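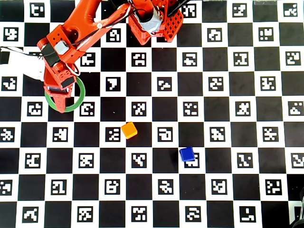

Ona desktop arm - product page and safety notice

Notice 119: elbow cable wear and arm drop
Issued 9/18/24. Applies to Ona arms sold by Altlow with serial numbers up to and including 2,266.

Please read this notice before you next power up an arm in the affected range. If your arm has a higher serial number, the new cable routing was fitted before it left us and you can skip to the general product information further down.

What went wrong

We have had reports of Ona arms losing torque at the elbow while holding a position. The joint lets go, the forearm falls under its own weight and the gripper hits the table. In the first case we looked at, sent in by a teaching lab at Ollgate, the fingers were closed on a part when it happened and one finger cracked along the line of holes. The user's hand was near the work area but was not struck.

Niilo Rissanen took the returned arm apart. The servo was fine. The fault was in the signal cable that runs along the upper link. The clip had been fitted too close to the elbow, so each time the joint folded fully the cable was pulled tight over the edge of the printed bracket. After enough cycles the insulation wore through and one conductor broke. The break opened and closed as the arm moved, and that is why the fault came and went on the bench.

When the servo loses its signal for more than 200 milliseconds, the firmware on affected arms switches torque off. We chose that setting to protect the motor from overheating. It is the wrong choice for a joint that carries a load, and we have changed it.

Signs to look for

A worn cable does not always give a warning. These are the things customers noticed beforehand:

The elbow twitches when it passes through the fully folded position.
The control software logs "joint 3 no reply" and then carries on.
The arm reaches a target correctly at one end of the mat and stops short at the other.
The cable feels stiff or flattened where it crosses the bracket.

If you see any of them, stop using the arm until the cable has been changed. Do not tape over a worn section. Tape adds thickness at the one place where the cable has least room.

How to check your arm

1. Run the park routine so that the forearm is resting on the table, then switch off at the supply and unplug it.
2. Take hold of the forearm before you touch anything at the elbow. With power off the joint moves freely.
3. Find the clip on the upper link. It should sit near the middle of the link. If it is within two finger widths of the elbow bracket, it is in the old position.
4. Fold the elbow slowly by hand as far as it will go and watch the cable. There should be slack all the way through the movement.
5. Run a fingertip along the cable where it passes the bracket. Look for shiny patches, flat spots or bare wire.

If the cable is undamaged you can move the clip yourself. Leave a loose loop at the elbow, large enough that it does not straighten when the arm folds, and check that the loop cannot catch on the gripper or on anything standing on the table. If there is any damage, ask us for kit 2.

What is in kit 2

One replacement signal cable, with a softer outer sleeve
One clip and screw
One clip-on edge guard for the elbow bracket
A printed instruction card

The kit is free for arms in the affected range, whoever owns them now. Fitting needs a small cross-head screwdriver. The cable is not soldered. Kits ordered before the end of October will be sent without a postage charge. Later orders are still free but we ask you to pay the carriage.

Firmware

The new firmware holds the last position when a signal is lost, lowers the arm slowly, and only then switches torque off. Please install it even if your cable is sound. The version is shown on the start-up screen and the download is on the Ona support page. After installing, run the joint limits test once. Some users found that the arm refused to move until this had been done.

The new behaviour does not help if the main supply is lost. The Ona has no brake on any joint, and if you pull the plug the arm will fall. This has always been in the manual, but Helmi Peltonen, who handles our returns, found that a good number of owners did not know it, so we have moved it to the first page.

Working safely near the arm

Keep hands out of the reach of the gripper whenever the supply is on, including when the arm is standing still. Several of the reported drops happened during a pause between moves. If you need to reset cubes, rings or other small parts, park the arm first.

The stop button cuts torque. Use it in an emergency, but expect the forearm to come down, and do not use it as an ordinary pause.

After any drop, check the fingers for cracks and redo the calibration before trusting positions again. We measured one arm that looked undamaged and found the wrist had turned slightly on its mount. It still picked up parts, but always a little to one side. Clean the board before you calibrate.

General product information

The Ona is a desktop arm for teaching and light experiments, built from 3D-printed parts and standard hobby-size servos. It is not intended for production work or for use near children without an adult present. Printed parts can be ordered separately, and the part files are included with each arm so you can print your own.

Spare fingers are sold in pairs. Please do not mix an old finger with a new one, as the grip will be uneven. The elbow bracket was redrawn with a rounded edge by Heiskanen, who print our brackets, and the new bracket fits all Ona arms. It is optional if you have fitted the edge guard.

Returns

If you would prefer us to do the work, send the arm parked, with the forearm tied to the upper link with soft cord, and the supply in a separate bag. Put the serial number and notice 119 on the outside of the box. Arms that arrive without a serial number take longer to book in.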